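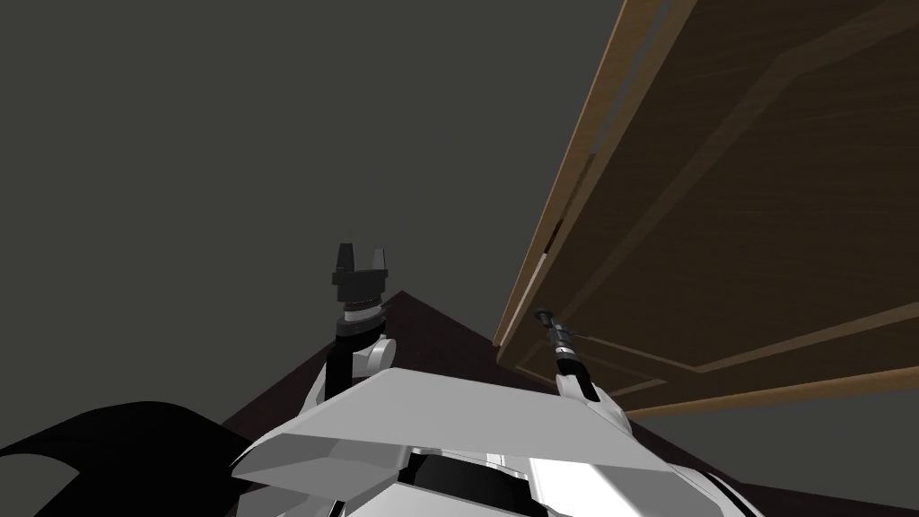 Why do robot planners fail on tasks that look easy to a person? Most of them look for a path through empty space, and a useful task nearly always ends in contact.

At Gadico, a small software company in Riihimäki, this problem has a name on the whiteboard: the last centimeter. Joonas Karppinen writes the planner, called Pevadach, and he tests it in simulation on a two-armed robot with a different gripper on each arm. A typical job is to bring the thin gripper to the lower edge of a wooden cabinet door while the other arm stays up, out of the way.

"The planner was very proud of avoiding the door," Karppinen says. "We had to teach it that this door is allowed to be touched, but only there."

His solution is to split the motion in two. The first part avoids everything. The second part is slow and follows force – position becomes only a suggestion. In the last test series, 233 of 349 runs reached the edge and kept contact. Vikas Nautiyal, who works on perception, believes many of the failures are his: the estimate of the door angle arrives late. He wants to rewrite that module before November.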